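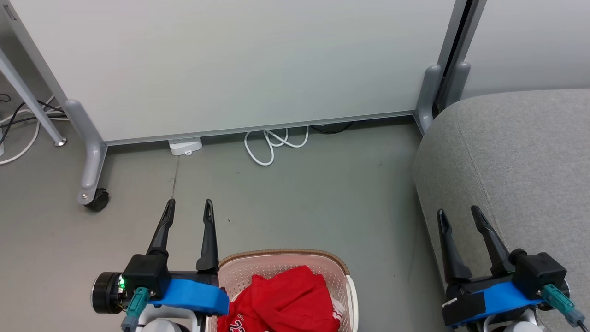 LUTDALE - Adomaitis, the office-tidying firm that has spent years politely stepping over other people's extension cords, will open its Flullthorpe branch in May. The new branch will take on the jobs most offices put off until someone trips.

The opening offer is called the Wolley Visit, after the street where the firm started. For $200, a crew spends a morning on one room of up to 2000 square feet. Cables get untangled, labeled and lifted off the floor. Partitions on casters are rolled aside so the floor behind them can be swept, often for the first time since the partitions arrived. Blankets and throws are shaken out, folded and given a shelf, a place many of them have been denied.

Adomaitis says a typical visit turns up about 20 cables, including several that are plugged in at one end and hopeful at the other. Those are bagged and handed back to the customer, who is free to keep them in a drawer forever, as is traditional.

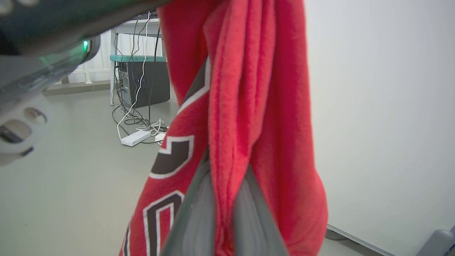

What happens to blankets that need washing?
Crews set them aside in a marked bag and leave them with the customer. Laundry isn't part of the visit, though folding is, and the firm takes its folding seriously.

The Flullthorpe branch will have 18 morning slots open in its first month. Customers are asked to shut down their computers before the crew arrives and to save their work first - the firm has had that conversation before and would prefer not to have it again. Bookings can be made through the Lutdale office from 8 a.m.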